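Ullwood Two-Tier Wire Shelf – Review
Posted Wednesday, July 14, 2021
Reviewed by Masanobu Uchida

I bought two of these in April to deal with the cabinet to the left of my stove, which is deep and tall and wastes most of its height. Ullwood sells the shelf in white and black. I got white. There is a wider version as well, but it would not clear my door hinge.

Assembly took 7 minutes for the first one. The sides fold out and the panel drops onto them. The instructions are one sheet with drawings and no words, and the second drawing has the panel upside down. No tools needed.

Strength is good enough for plates. Ullwood gives no weight limit on the box, so I loaded mine slowly: dinner plates first, then the mixing bowls, then a cast iron pan. The plates and bowls were fine. The pan made the middle dip, and I took it off. If you want to store heavy cookware, the Paloner steel rack I had in my last apartment is stiffer, though it costs nearly twice as much and it scratched the cabinet floor.

The feet are the weak point. The caps are push-on and two came off the first time I slid the shelf forward to clean behind it. A dab of glue fixed that. Magagula, the store I ordered from, had 113 reviews of this shelf when I checked, and loose caps came up in a lot of them. They offered me replacement caps but shipping was extra, so I didn't bother.

Cleaning is easy on the panel and slow on the wires. Grease sticks where the rods cross – an old toothbrush gets it out. After three months there is no rust on mine, but my kitchen is fairly dry.

I would buy it again for dishes and food containers. I would not buy it for pans. 4 out of 5. 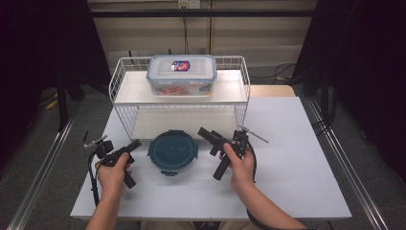

Height is the thing to measure before you order. My cabinet lost a couple of inches to the door frame, which I hadn't allowed for, and a tall cereal tub no longer fits on top. Low boxes with clip-down lids are a better match for the upper level, and a clear one lets you check what's inside without lifting it down. The space underneath stays open at the front, so I keep bowls there.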